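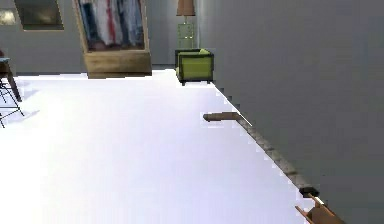
Bedroom corner in the simulator, seen at low height: wardrobe, chest of drawers with lamp, green armchair, and the big grey surface on the right side.

Is the Fomeo home simulator worth paying for, for one person?

Posted by Leszek Jasińska

Good day to all. I am building a small tidying robot at home, a low base with wheels and one simple arm on it. The base is from a Pretska kit and it works well enough. The arm is my own, and it is the reason I write here.

Until now I test everything on the real floor of my flat. This is slow, and two times I have damaged the door of a cupboard. So I am looking at the Fomeo home simulator, which many people in this forum mention. I have the trial version for a few weeks. The picture is from the trial, from one of the furnished rooms which come with it. I did not change anything in the room.

My questions are these.

First, the light. The floor in my picture is almost pure white. There is a little grey shade on the left side and something bluish in the lower middle, but for the rest I see no texture at all. My program looks for the edge between the floor and the furniture. In the simulator it finds the long diagonal edge on the right without any problem, and it finds the bottom of the wardrobe because there is a dark shadow. At home I have an oak floor with many lines and it finds edges everywhere. Will I learn something useful from a floor that is so clean? Can I change it in the paid version, or do I get only more rooms of the same type?

Second, the big flat surfaces. The grey one on the right takes half of my picture and has no marks on it. From this view I am not able to tell if it is a wall or the side of some furniture. For the navigation it is maybe the same, but for the arm it is not the same, as I would like to open things one day.

Third, the thin objects. The chair on the left side has thin metal legs which cross each other, and I worry for the wheels there. Does the simulator calculate contact with every leg, or is there one simple box around the whole chair? I did not find this in the manual.

The single licence is 292 euros for one year and the one for groups is 716 euros. For me 292 is not a small amount. I would be thankful for advice from people who have really used it for some months, and please tell me also the bad things.

3 replies

Ryszard Kurek

I have it, it's good. Just buy it. The trial is the same program anyway, only with fewer rooms. If you get stuck, the support people do answer, mine took two days.

Oak floors are a pain in every simulator by the way.

Palesa Fourie

I have used the single licence since September for a similar project (wheels, arm, one camera), so I will try to answer in your order.

The floor. Yes, you can change it. In the paid version there is a materials page where you choose wood, tile, carpet and so on, and you can load your own photograph. I took a photo of my own floor from above in daylight and used that. It repeats every metre or so if you look for it, but my edge finder began to make the same mistakes as at home, and this was what I wanted. Please also lower the main light. The standard setting is much too strong and washes out everything, I think your picture shows that well. I keep mine at less than half. There is a setting to vary the light a little at each start, and I would turn it on from the first day.

The flat surfaces. In the object list you can click on a surface and it gives you the name, so you will know if it is a wall or a cabinet. In the trial this list is hidden in the side menu, under Inspect. What I like less: not every cabinet can be opened. Some are only solid blocks with a nice face on them. The list on the Fomeo site marks the ones with moving doors, and you should check it before you pay, as for your arm this is the most important point. When I last looked, there were fewer than I had hoped.

The chairs. It depends on the quality level of contact. On "fast" every chair is one box and your robot will never go between the legs. On "full" the legs are calculated one by one. It is slow. On my computer, which is five years old, the full level runs at less than real speed when there is more than one such chair near the robot. I test on fast during the day and leave full running at night.

Also look at the small parts near the seam in your picture, the brown rod which comes out above the floor and the small black block in the lower right. Before you do long tests, click on them too and see what names they have. I once spent an evening looking for an error in my planner, and it was only a part that I had myself loaded at a wrong height. A camera view as low as yours makes it hard to judge what touches the floor and what does not.

The bad things, as you asked. Soft objects are weak. The clothes that hang in the wardrobes look fine from outside, but do not plan to train anything with them, in my version they are stiff. The manual is behind the program. And if you stop paying, you can open your old rooms but not save them, so export your logs before the year ends.

For me it was worth the money, with the doors as the only real disappointment. I ran roughly 200 short tests in the first month and I could never do this in my kitchen.

Niall MacRitchie

Agree with most of what Palesa wrote. Two small additions.

If you study or teach somewhere, ask for the school price. It is not on the web page, you have to write to them. And have a look at the Domański package of rooms before you decide. It is an extra and works inside the same simulator. The rooms are smaller and more crowded, closer to a normal flat, with darker floors already set up. The room in your picture has a huge amount of free floor. My robot was excellent in rooms like that and hopeless in my hallway.

I tried the Pullska service too, where you send them your robot file and they run the tests for you. Fast, but you only get a report and a video, and I wanted to see the thing fail for myself. Not for a hobby person, in my opinion.

Leszek Jasińska

Thank you all, and Palesa especially. I found the Inspect menu, I was looking in the wrong place all this time. I have also put the light down as you said, as far as the trial permits, and the shadows under the furniture are softer now – my program has already one new mistake to show me.

I will read the list with the moving doors this weekend and then decide. If the cabinets I need are in it, I will take the single licence. Niall, do you know if the Domański rooms can be bought one by one, or only the full package?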